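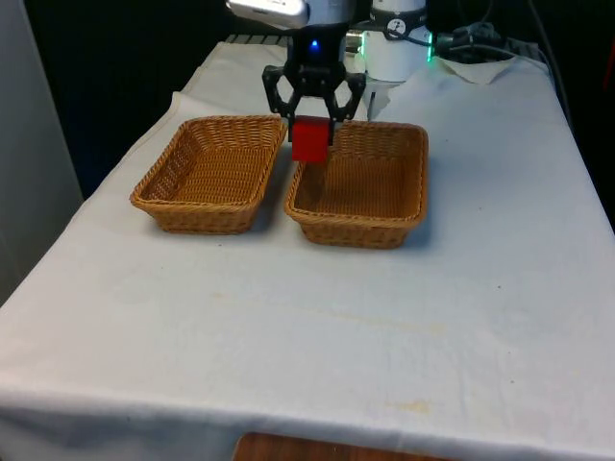
The arm on the trial table at Drirnus, with a red cube over one of the two baskets.

Maricica Pîrvu has worked in the sorting room at Drirnus for 7 years. When I arrive she is finishing her tea beside the lockers, and she asks me if I mind to talk standing up. She sits too much now, she tells me. Before the robots came she never sat.

Drirnus packs small wooden and plastic parts for toy makers and for schools. The orders are mixed, so one box can need parts in several colors and sizes. For a long time this was done completely by hand, at long tables, by women and a few men who knew the shapes with their fingers. Last year the company bought two robot arms through a supplier named Tramevik, and Maricica was one of the four people chosen to learn them.

"I did not ask for it," she says. "My supervisor, Mrs. Căpraru, put my name on the paper. I was angry for one weekend. On Monday I went to the training."

The training took place at the same small table which the company still uses for trials. A new task is first tested there, with simple things like colored cubes and wicker baskets. Only when the arm can do it many times without help does the task move to the big line. Maricica likes the small table. It is quiet in that corner, and one can look at each movement slowly.

"On the line you see only that something is wrong," she explains. "On the small table you can see why. Maybe the fingers close too early. Maybe it lets go too high and the piece jumps out of the basket. A cube is easy, it has flat sides. After the cube we try a ring, and with the ring we have trouble for two weeks."

I ask her who decided on baskets, when the real line has plastic boxes. She laughs. The baskets came from her own suggestion. In the first trials they used boxes with hard straight walls, and every time the arm came down a little wrong there was a loud knock, and everybody in the room turned the head. A basket gives way a little. Later, when the positions are good, they change to the boxes.

The engineer from Tramevik, a young man called Cikov, wrote her suggestion in his notes and now does the same with other customers. "He told me this by phone," Maricica says. "He did not send me any money for it."

Her day looks different from before. She starts at six, checks both arms, wipes the fingers and looks at the list from the night. The line handles nearly 3000 parts in one shift, and the list shows every part that was dropped or put aside. On the morning of my visit there were 380 parts put aside, which is a bad number. Most of them were one kind of wheel, from a new delivery, with a surface more shiny than the old one. The camera has difficulties with shine. So Maricica and her colleague sorted the wheels by hand until the first break, as in the old times.

"My hands were happy," she says. "My back was not."

About the back she talks for a long time. She had pain from the lifting and the bending since her second year, and she had already asked to move to the office. Now the arms do the most repeated part of the work, and she takes painkillers perhaps once in a month. She wants me to write this clearly, because people in her town believe she defends the machines for loyalty to the company.

There is another side, and she does not hide it. Eleven people worked in the sorting room when she began. Today there are six. The company did not dismiss anyone, but when somebody retired or left, the place stayed open. One of her friends moved to the warehouse and does not like it there. They still meet on Sunday, and they avoid this subject.

"We were talking all day long at the tables," Maricica says. "About children, about recipes, about the husband of somebody. The hands worked alone. Now I must watch a screen and I cannot talk and watch. If I talk, I miss the red line. So it is more quiet, and I miss the noise."

She also had to argue for her wage. In the beginning the company paid the four trained people the same as before, although they had now the responsibility for two expensive machines. Mrs. Căpraru supported them, and after some months a supplement was added. Maricica thinks it is still too small. She says this with Mrs. Căpraru standing two meters from us, and Mrs. Căpraru nods.

I ask what she would say to a person whose workplace will get such an arm soon. She thinks about it while she closes her locker.

"Go to the training, also if you are angry. Ask to touch the machine, do not only look at the slides. And ask about the money on the first day. I asked in the fifth month, that was stupid."

In July a third arm should come, for the packing of the school sets. Maricica has already asked that it stands first at the small table, at least for some weeks. The answer was yes, but she has not seen it on paper. Then a short signal sounds from the line, and she goes to look which part it is.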